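Notes for the August talk, Prundton library, downstairs room. Slot is 30 minutes with questions. Keep the water glass away from the laptop.

# Labeling and keeping track of shared household linens

## Opening

Start without the slides. Ask for hands: who has lost a pillowcase in a shared laundry room? Wait for the laugh, then move on.

I managed the laundry room at the Asmont building for 16 years. Most of what I know comes from there. The building had one laundry room, two hallways feeding into it, and a lost-items shelf that filled up every month. I'm going to talk about how things get separated from their owners and what I would set up today if I were starting over.

Say early that none of this needs special equipment. People in the back row at Voltham last year thought I was selling a system.

## Why things go missing

- Most lost items were small. Socks, washcloths, baby clothes, cloth napkins.
- Sheets almost never vanished. They got swapped, because every white fitted sheet looks the same folded.
- Theft was rare. I can remember two cases I was sure of.
- The busiest hour was 7 p.m. That was also when most mix-ups happened. People moved each other's loads to free a machine, and a sock stayed behind in the drum.

Pause here. Somebody will want to tell a story about a neighbor. Take one story only.

## Marking

Permanent laundry marker on a sewn-in label is still my first choice. On towels, mark the hem. On dark fabric, sew on a short piece of white cotton tape and write on that.

Iron-on labels: fine on cotton, poor on anything stretchy. Mine began to lift at the corners. Round the corners with scissors before ironing.

Mesh bags take care of the small stuff. Mark the bag and leave the socks alone.
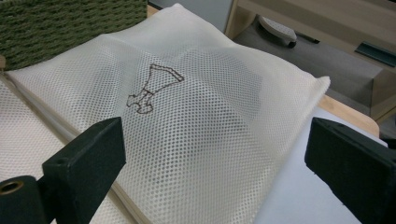
Apartment number or name? At Asmont we went back and forth. A number is quicker for whoever is sorting the shelf, but people move within the building and forget to change it. A name stays right. Some tenants didn't want their name on display in a common room, so we let them pick a symbol and kept a sheet by the door matching symbols to apartments. The sheet was copied over once a year.

Colored thread also works. A few stitches in one corner, a different color for each household. It gets hard to manage past ten households or so. After that you are arguing over teal and turquoise.

## The sign-out book (Kobzar House)

Slow down for this part. It gets the most questions.

Kobzar House lends linens to families staying near the hospital. They own about 2,000 pieces. When I first visited they had no record of any of it, and they were replacing towels every few months without knowing where the old ones went.

They started a plain bound notebook with four columns: date out, what, which room, date back. They count at checkout and count again at return. Sheets go out tied in sets, so a missing pillowcase shows up right away.

What I would change:

1. Put the notebook on a string. Theirs walked off the first summer.
2. Count dirty linens at the door, before they reach the wash pile.
3. Write down damaged pieces when they are thrown out. Otherwise the book says they still exist.

They tried a spreadsheet for a while and went back to paper. The computer was upstairs and the linens were downstairs.

## Storage between washes

Short section. Skip it if we are past the 16-minute mark.

Linens have to be fully dry before they go away. Shelves should be open, or the containers should let air through. Lids cause trouble in a basement. Give each household or room its own container and put the label on the front, at eye level if you can.

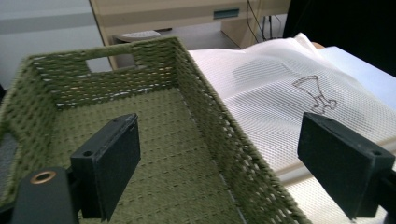
## Questions I usually get

**Bleach and markers.** Most laundry markers fade with bleach. Go over the writing again twice a year.

**Unclaimed items.** Asmont kept them 30 days, with a notice on the door, then donated what was usable. Wash everything first.

**Who pays for labels.** At Asmont it came out of the machine money. Smaller buildings can pass one marker around.

**Kids' camp clothes.** Same advice as for towels. Send the marker along with them.

Handouts are on the table by the door. Ask people to take one on the way out and leave the sample tape where it is, I only have the one roll.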